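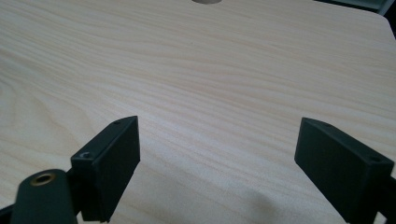 Una alumna del turno anterior preguntó si el remo de polea baja y el jalón al pecho se pueden entrenar con la misma barra. Se puede, pero el agarre cambia el trabajo del codo, y de esto trata la presente unidad.

Unidad 5. Agarres y accesorios para máquinas de polea
Apuntes para el curso de instructor de sala

1. Terminología
Llamamos prono al agarre con las palmas hacia abajo, supino al contrario y neutro al que deja las palmas enfrentadas. En los catálogos de Grameck el neutro aparece como "paralelo". En el examen acepto los dos nombres.

2. Ancho del agarre
Un agarre muy ancho acorta el recorrido. Para el principiante recomiendo empezar un poco más ancho que los hombros y mantener este ancho durante las primeras sesiones. La barra recta de Dular tiene marcas en el moleteado; la de Jarelon no las tiene, y el alumno debe medir con las manos.

3. Carga y repeticiones
En la sala trabajamos con la torre Hrubý, que tiene 13 placas. Para la práctica de técnica no se pasa de la placa 5. La serie es de 11 repeticiones, con bajada lenta y sin balanceo del tronco. Quien termina la serie con los hombros subidos a las orejas tiene demasiado peso.

4. Revisión del material
Antes de colgar un accesorio se mira el mosquetón, el cierre y el primer tramo del cable. Si el forro del cable está abierto, la máquina se para y se avisa al responsable de sala. La goma del agarre se limpia con paño húmedo; el alcohol la endurece con el tiempo.

5. Tarea
Escribir la ficha de dos accesorios distintos: tipo de agarre, músculos principales, error más frecuente y cómo lo corregimos con palabras, sin tocar al cliente. La ficha se entrega en septiembre, en papel. Los ejercicios de bíceps en polea están en la página 297 del manual y no entran en esta unidad.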